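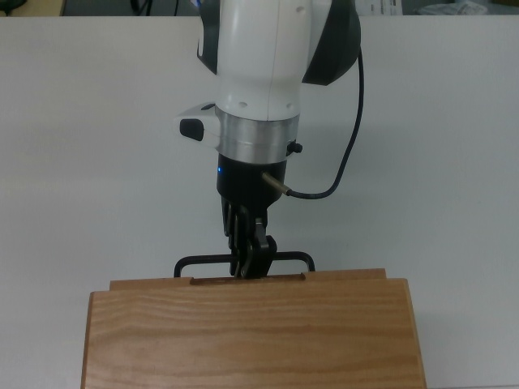

## Plundeck workshop completes drawer stage of shared robot build

Members of the Plundeck shared workshop in Gritamside have finished the drawer stage of Skernero, a project to fit out a robotic arm for simple household tasks. The workshop announced the result in its June bulletin and has opened the project notes to all members.

Skernero began as a winter evening course and now has 17 regular participants. The arm works on a white table against a wooden box with a black handle and a small oak cabinet with one drawer. Both pieces have plain metal handles, chosen so that members can repeat the trials at home with ordinary hardware.

The drawer stage called for 300 trial runs. According to the workshop's records, 158 of these were completed on the first version of the control program. The remainder followed a revision that slowed the approach to the handle and changed the point at which the fingers begin to close. The workshop has kept the logs for both versions – including those for runs that were stopped by hand – and they may be consulted on request at the front desk.
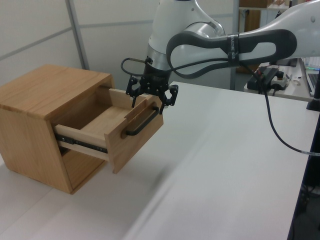 *The arm above the open drawer of the oak cabinet, with its gripper fingers spread.*

Most of the difficulty lay in the pull itself. A drawer that is drawn at a slight angle tends to bind on its rails, and early runs were often halted for that reason. Participants rewrote the motion as a series of short, straight movements with a pause after each. The change added 13 seconds to the full cycle, which the group considers acceptable for the present.

Materials for the stage were paid for in part by a small grant from the Echeverría fund for community workshops. The grant also covers a second cabinet with a stiffer drawer, to be built by members during the summer.

The next stage will deal with closing the drawer and placing light objects inside it. Members who wish to take part should have completed the workshop's machine safety session. Applications are accepted at the front desk until 6 p.m. on any open day.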